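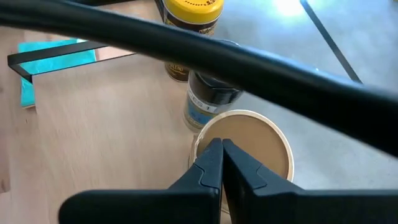 Telov is a small set of marketing emails which we collected for studying subject lines. It was prepared by Devendra Maurya and Tainá Honorato for the Rashti newsletter project. Please read the notes before you use the numbers.

## What is inside

| File | Rows | Content |
|---|---|---|
| `subjects.csv` | 1924 | one subject line per row, with open rate |
| `pairs.csv` | 404 | A/B tests, two subject lines for the same email |

All emails are in English and were sent through Plirkar by small online shops. The shops gave us permission in writing. Names of shops and customers are replaced by codes.

## Columns

- `id`: code of the email
- `subject`: the subject line, as it was sent
- `length`: number of characters, spaces included
- `list_size`: number of addresses on the list at the hour of sending
- `open_rate`: opens divided by delivered emails, from 0 to 1
- `segment`: `new`, `regular` or `sleeping`

In `pairs.csv` there are the columns `subject_a` and `subject_b`, and `winner` says which one had more opens after 2 hours. If both had the same number, the field is empty.

## Notes

Open rates are counted with a tracking pixel. Some mail programs load this pixel by themselves, so the rates are higher than the real reading. We did not correct this. Compare emails inside one segment, and be careful between shops.

Subject lines longer than 60 characters are kept complete, although many phones show only the first part.

The segment `sleeping` was defined by each shop in its own way. We asked Prastitz, the agency which manages most of the lists, for one common rule, but until August we had no answer.

## Changes

- `0.2`: double rows removed, column `segment` added
- `0.1`: first version

## Use

You may use the data for teaching and research. For commercial use please write first to Tainá. Mistakes in the codes should be reported to Devendra, with the `id` of the row.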